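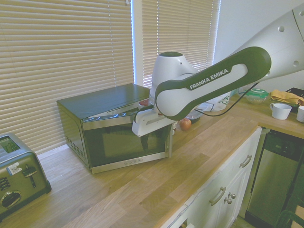 Where is the best spot for a microwave in a small shared kitchen?
Wherever the door has room to swing all the way open and there is clear counter right beside it for a hot bowl.

Our project looked at how a small kitchen and the room around it get used through a day, and we had such a good time with it that our notes ran to 37 pages! We worked in the Bandgate apartment in April, and we stuck to two things: where the counter appliances sit, and what daylight does as it comes in past the blinds. We kept the microwave near the window (the toaster too), and we liked it there, though the glare on the door bothered us more than we'd expected when we drew up the plan.

The light turned into our favorite part. Slats make stripes, of course, but the stripes change so much with whatever they land on, and we spent a whole extra session just on fabric. 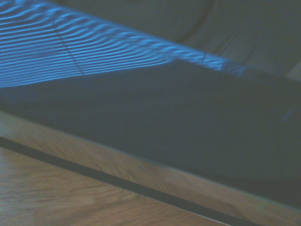
Figure 2. Wavy blue bands of light across dark fabric.

For the next round we'd like to repeat the sessions at the Cundport apartment, which has a longer counter and no blinds at all.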